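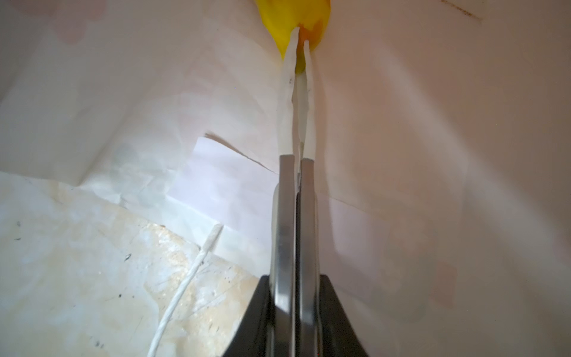 Section 7: Fingertips and First Grips

By now both arms of your Flalitau should be bolted down and answering to their names, so pour yourself something nice and take this part slowly.

1. Push each fingertip on until it seats, then close the gripper by hand. The two tips should meet evenly – if one leads, loosen its screw and try again.

2. Park both arms and walk your eye along every cable. Each one needs enough slack for the wrist to turn all the way over. 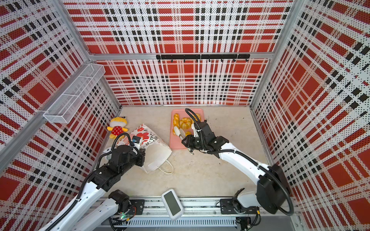
Fig. 17. Both arms over the floor of the enclosure, device with a screen resting on the front rail.

3. Set the grip force to 92 for your first tries. Gwenaël Tanguy, who built the first Flalitau in his garage, still starts there with anything squashy.

CAUTION: Keep your hands out of the enclosure while the arms are powered, even when they look perfectly settled.

4. Bring one wrist down slowly over something small and stop just short of it. Check the wrist camera view before you close the fingers. 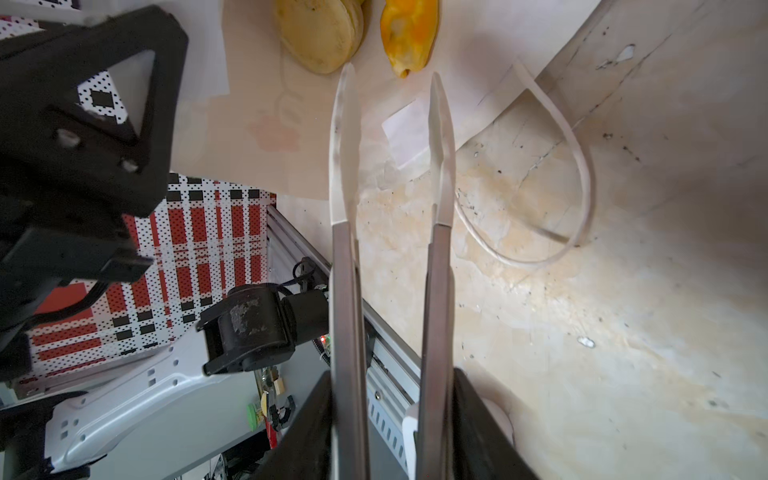

Page 904

Note: If the view drifts to one side, go back and repeat the calibration in Section 4. It's a bit of a chore, but a second pass usually cures it.

5. Move on to paper and other thin things. Close on a single edge, lift a little, and wait a moment before going any higher.

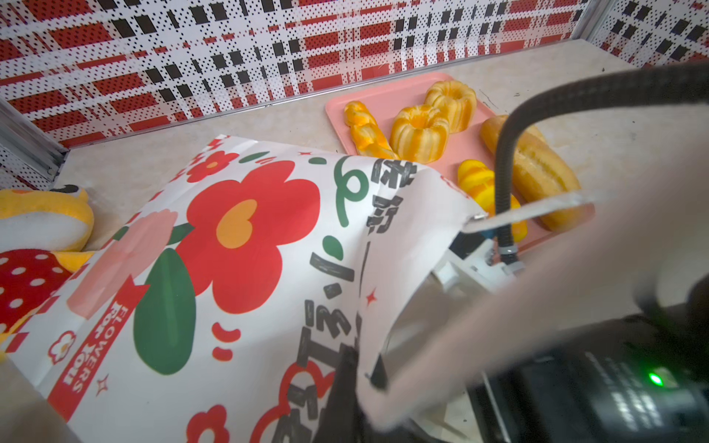

Lower the force a few points if you find the paper creasing, and write down the setting you end up liking, as you'll want it again in Section 8.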